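4.3 Small objects and sorting: the jewelry box task

Of all the chores in our set, the one we expected to cut first was jewelry. Folding towels and loading a dish rack give the arms something to hold on to. A necklace gives them almost nothing. It slides, it knots, and it changes shape every time it is touched. We kept it in because people really do ask for it, and because it turned out to be the most exciting part of the study.

The task has three stages. The robot picks up loose pieces from the table, puts each one into a compartment of the box or the separate tray, and closes the lid. Pieces may start anywhere within reach of either arm. We gathered 400 demonstrations by teleoperation at the Brullham site, with Sihan Wan and Wanting Cheng as operators, and trained a single policy on all three stages. The policy is the same one used for the kitchen chores in Section 4.1, with no change to its size or its inputs.

Rigid pieces went very well. Square-framed pieces and rings can be pinched from above, and the fingers are narrow enough to set them down between the partitions without bumping the fabric. Over 400 test runs, 233 reached the end with every piece put away and the lid shut. Two years ago we could not have finished one! Most of the failures came from chains, which caught on a fingertip at release or came to rest across a partition.
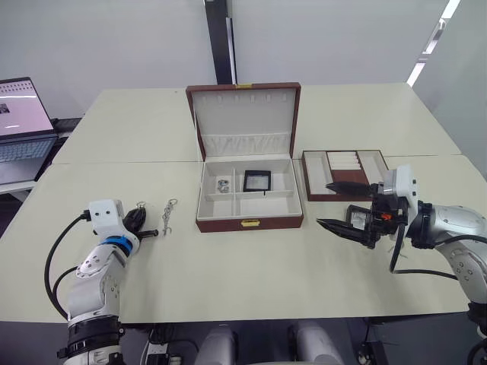

Figure 6. Jewelry box task. The right gripper holds a small square black-framed piece, with a thin chain hanging below the gripper. A silver chain lies on the table near the left gripper.

Is this a chore a machine can do yet? For rigid pieces on a clear table, we think the answer is close to yes, and we are delighted to be able to write that. For chains, it is no. A person untangles a necklace mostly by feel, and our policy works from camera images and joint positions alone. Haiyan Gu has started on a version that adds fingertip force readings, and the early runs with single chains look promising. We have not yet tried knotted chains or earrings with loose backs. Section 4.4 returns to larger objects, with the shelf stocking task.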